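How to bring an automated table-setting station into a dining room without wearing out your crew

I run the day shift in the staff dining room at Rinden, and last November we started handing part of the table work to Cevton, the automation system we got through Plattner. I've been asked how we did it so many times that I'm finally typing it up. Grab a coffee!

Step 1. Pick one job and stick with it. We picked bowls and plates at a set table. No glasses, no flatware, no folding anything (folding can wait for next year).

Step 2. Work out the grip on the rim before you touch the schedule. One pad inside the bowl, one pad outside.

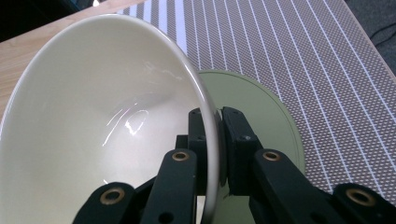 Same bowl-by-the-rim grip in both, with the green plate on its striped mat. 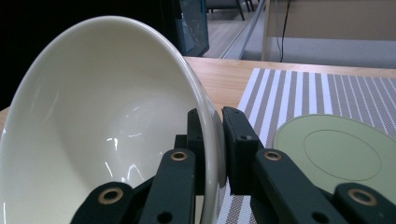

Has anyone worked out what happens to the morning crew's hours, though? Sillelix asked me that under the first version of this page, and went on: "We put in a similar setup and the setting-up time dropped, but the inspecting and the resetting landed on the same two people, and it wasn't in their job description or their pay."

Fair point, and I should have put it in the first time. So now it's a step.

Step 3. Write down the new work. For us it was checking rims for chips, straightening placemats and restarting the station when it stopped. Give those jobs a name and a slot on the rota, and talk about pay before launch. We did it after, and I don't recommend that at all.

Step 4. Start small. We ran 18 place settings a day for the first 9 weeks, always at 10 a.m. when the room is quiet. The full room is 800 settings, and I'm glad we didn't try that first!

Step 5. Keep a stop log on paper, by the station, with a pencil on a string. Anyone can write in it. Ours is up to line 3959 and half of it is grumbling, but the grumbling is how we found out the mats were being laid too close to the edge.

Step 6. Let people swap in and out. My crew trades every hour, so the same person isn't stuck watching bowls all morning. A couple of them love it and would stay all day (I still make them swap).

If you're on an older Cevton version, do Step 5 before Step 4.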